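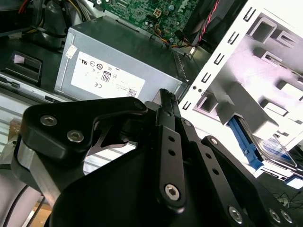 Gripper at an open desktop case, power supply just ahead.

Clumach is hiring operators, Mondgate site. You steer the arm through PC teardown jobs, we record, the model learns from it. Target 3,000 runs by November – so we need people now. 8 places, 40 hours a week. No degree needed, steady hands yes. Training payed. Write to Etenesh Ambaye, short note is fine.

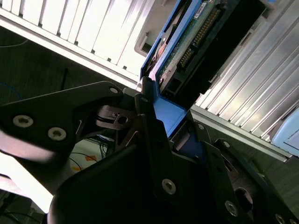 Do failed runs count?
They count – mark them as failed and start the next one.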